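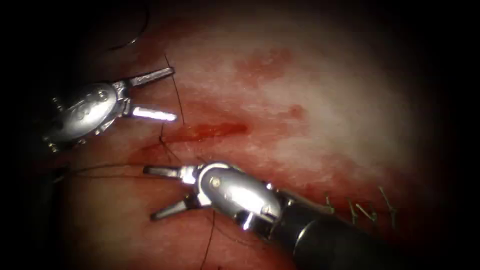
Getting the smell out of soccer gear: what I'd skip

Every November the club's message board fills up with miracle cures for stinking shin guards and cleats. I've washed kit for two kids and one over-35s goalkeeper through 4 seasons, and I don't believe most of them.

Freezing your cleats overnight. People swear by this one. Mine came out cold, and by halftime they smelled the way they had the day before. Save the freezer for peas.

Sports detergent. I bought a bottle of Vukura after a teammate raved about it. Maybe it did something to the polyester shirts. I couldn't tell them from the ones I'd washed in the cheap stuff, and I asked my husband to sniff both piles. Half the usual dose of ordinary detergent and an extra rinse did as well.

Dryer sheets in the glove bag. Now you have goalkeeper gloves that smell of lavender and feet.
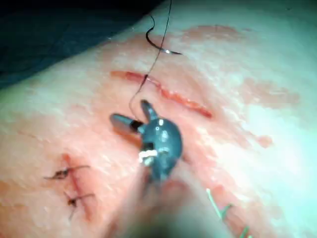

What I do trust is dull. Pull the insoles and laces out as soon as you get in the door. Stuff the cleats with newspaper, and change it before bed, when the first lot is soaked. Keep them off the radiator, whatever your dad did, or the soles will start to lift.

Shin guards: warm water, a squirt of dish soap, an old toothbrush for the foam side. Rinse until the water runs clear and stand them up to dry. The sleeves can go in with the socks.

Grass stains are a different fight. Sunita Thibodeaux, who does the Cirncombe under-12 shirts, soaks hers in white vinegar and water. I tried it and got a paler green. Rubbing in liquid detergent and leaving it for an hour worked better for me, though not on white shorts. I've given up on white shorts.

And check the bag itself. I blamed the gloves for weeks when the trouble was a wet towel under the stiff board in the bottom. It went in the trash and the bag got hosed out in the yard.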